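### 3.2 Departures and the on-air apology

The second group of episodes concerns judges and presenters who left a competition program between seasons. We coded 753 items of press coverage and public posts relating to two programs, *Plullik* and *Wavach*, both of which replaced part of their panel after a single season. Items were collected from the Wednesday of the first announcement until the end of April. Reposts with no added text were removed.

Coverage of *Plullik* centred on the network's statement, which described the change as a routine refresh of the panel. Entertainment outlets repeated this wording for the first day and then moved to unnamed crew members. Coverage of *Wavach* took the opposite path. The departing judge posted first, the producer replied the same evening, and most later articles were built around the gap between the two accounts (Tokarz, in press).

The cooking segment of *Wavach* was coded separately, as its judges were hired under a different contract and were seldom named in the dispute. Tasting and plating items were kept in the sample only where a panel member was mentioned. 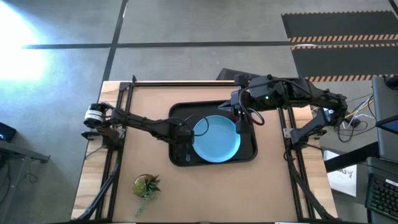

**Figure 4.** Work surface with black tray, round light-blue plate and two robot arms.

Fan response was measured through replies to the departing judges' own accounts. A random sample of 1,000 replies was drawn for each program and read by two coders. Replies of thanks or support were the largest category in both samples. Calls for a boycott appeared almost entirely under *Wavach*, and they clustered in the hours after the producer's reply. Disagreements between coders mostly involved sarcasm and were settled by discussion.

One limit should be noted. Wiesława Tokarz's interviews with former talent coordinators suggest that some supportive posts by fellow performers were requested by agents. We could not identify these in our data and have left them in the totals. The same problem affects the celebrity posts discussed in Section 3.3, where the labour behind a public message is even harder to trace.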